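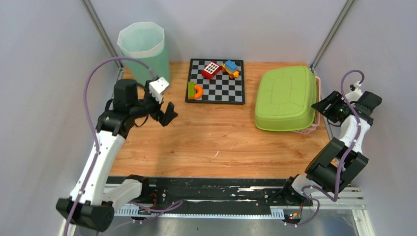 A construction set should go back on the shelf by weight and be checked piece by piece only when the weight is wrong, according to Graziella Colombo. Tiago Vilela agrees with the first half of that. He has kept the stock records at the Plirkau toy library in Prunholm for six years, and his reservations concern the second half.

"Weight tells you something is missing," he says. "It doesn't tell you that something has been swapped. A family returns a set with a wheel from their own box in it, and the scale is perfectly happy."

The library lends 3,751 catalogued items, where an item may be a single wooden puzzle or a crate of several hundred bricks. Until September every construction set was checked against a printed contents sheet. Vilela timed the work over one month and found that sets took up most of the returns desk's hours, although they made up a minor share of loans. The printed sheets were also wrong in places. Some listed parts that had been withdrawn years earlier, and staff had learned to ignore those lines.

The present method uses a bench scale that reads to one gram. Each set has a reference weight, taken clean and dry with its bag, and a tolerance. The tolerance is the part Vilela spent longest on. "People want one figure for everything. If the smallest part weighs less than a gram, you can't detect its loss in a crate that weighs four kilos. You have to decide which parts matter and set the limit by those."

Parts that matter, in his scheme, are those without which the set can't be used as intended: axles, wheels, hinges, base plates. These are kept in a separate inner bag with its own reference weight. Common bricks go loose in the outer container and have a wider tolerance. Of the construction sets in circulation, 87 have been divided in this way. The others are too small to need it.

Colombo's objection to the inner bag is a practical one. Borrowers do not repack it. "They tip everything in together and I don't blame them," she says. "So we are sorting at the desk again, which was the job we were trying to get rid of." Vilela accepts the point for the larger sets and has moved the sorting to a fixed session each morning, before opening. A set that arrives mixed is marked as returned, so that the borrower's account is clear, but it is not available to the next household until it has been through the session.

Cleaning comes before weighing. Hard plastic parts go into mesh bags and through a low-temperature cycle in the Sakico washer, then on to racks overnight. Water trapped inside hollow bricks was the main source of false readings in the first weeks. A closed block can hold enough to hide the absence of two small pieces. Wooden parts are wiped with a damp cloth and never soaked. Anything with a battery compartment is opened, inspected for leakage and cleaned by hand.

Asked about wear, Vilela is more forthcoming than on any other subject. Clutch, meaning the grip between one brick and the next, falls off slowly and unevenly. He tests it with a simple rig: a brick is pressed on to a reference brick and a hanging weight is increased until the two separate. He tests 16 bricks from a set once a year, chosen without looking. If more than a quarter fail below the limit, the set is reclassified for younger borrowers, provided its parts are large enough, or is used for spares.

"Colour is no guide," he says. "Faded bricks can grip very well. The ones I distrust are the ones that have been chewed, or left in a hot car."

The records themselves sit in Okoth, a cataloguing package bought for the book stock and adapted. It has no field for weight. Vilela uses the one meant for shelf height, and has written this on a card taped to the monitor. He would like a proper field, and would also like the package to keep earlier readings, which it overwrites. For the time being he copies each month's figures into a spreadsheet.

Colombo would spend the money elsewhere. She wants clear containers with screw lids in place of the present drawstring bags, on the grounds that a borrower who can see the contents chooses faster and asks fewer questions. Vilela's reply is that the containers vary in weight from one batch to the next by more than an axle does, and that each would have to be weighed empty and numbered. They have agreed to try it on the vehicle sets first. The containers are on order, and he has already printed the number labels.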